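¿Qué hace un productor de música?

Cuando oyes una canción en la radio, oyes a quien canta. Claro. Pero detrás hay otra persona que casi nunca sale en la foto: el productor o la productora. Elige los sonidos, junta las piezas, decide si la batería va fuerte o flojita. Como el director de una peli, pero con canciones.

Yoon-hee Heo es productora. Trabaja en un estudio pequeño de Nesbridge y casi siempre empieza igual: con el ritmo. Primero el bombo, pum, pum. Luego lo demás.

El ritmo tiene una velocidad y se llama tempo. Se mide en pulsos por minuto. Una nana puede ir a 50. Una canción para bailar, a 100 o más. «Flumico», la que Yoon-hee terminó en septiembre, va a 76 — ni dormir ni saltar, más bien caminar.
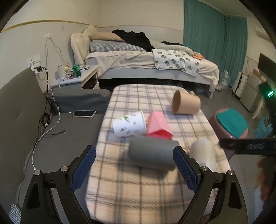

Los sonidos raros se llaman samples, o muestras. Un sample es un trocito de sonido grabado que luego se repite, se corta, se pone al revés. Puede ser una trompeta, una puerta, un perro. También cosas de casa: un vaso de papel con hojas verdes tumbado en una mesa, por ejemplo, le das con el dedo y suena toc. Lo grabas, lo haces mas grave en el ordenador y ya parece un tambor.

Después viene la mezcla. Todos los sonidos a la vez, cada uno a su volumen. Si la guitarra tapa la voz, se baja la guitarra. Parece fácil. No lo es — se tarda horas, a veces dias.

¿Quieres probar? Busca tres cosas que suenen distinto. Graba cada una con el móvil de un adulto (pide permiso). Inventa un ritmo y repítelo cuatro veces. Luego canta encima lo que quieras, aunque sea la lista de la compra.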